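Household Dishes and the Move to a Smaller Kitchen
Posted by Afaf Khoury
12/31/19

The following notes record the decisions made when this household moved from a house with a full pantry to an apartment with one short run of cabinets. Several readers of the earlier post on linens requested a similar account for the kitchen, and it is provided below.

An inventory was prepared in March, before any boxes were purchased. It listed 322 items, including lids, serving spoons and a fondue set that had never left its carton. The new kitchen has 10 shelves, two of which are too shallow for a dinner plate. It was therefore decided that 70 items would be kept for daily use and that the remainder would be offered first to relatives and then to the parish sale.

The selection was made over 7 evenings. Everyday plates were reviewed first, as they take up the most shelf space. The Grelier dinner set, a wedding gift, was retained in part: six plates, six bowls and the large platter. The gravy boat was given to my cousin Ferhat Karabulut, who had asked for it on more than one occasion. Mugs proved more difficult. Each member of the family was permitted to keep two, and one appeal was heard and granted.

Glassware was reduced to a single size of tumbler. This has worked well for water and juice and less well for guests who expect a wine glass – a small set has since been borrowed from a neighbor for holidays.

Packing was carried out with newspaper and dish towels. Plates were stood on edge and bowls were nested in threes. One saucer was lost, and it had been chipped for many years. 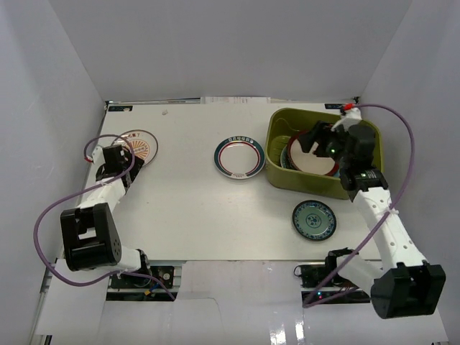 Should a full set of formal dishes be kept when cabinet space is limited? A partial set is sufficient for most homes, provided that there are enough plates for the largest meal served in an ordinary month.

The items that left the house were collected over two weekends. My aunt took the baking dishes and the cake stand. The fondue set remains unclaimed and may be picked up from the front hall on any evening after six. Please write ahead so that the door can be answered.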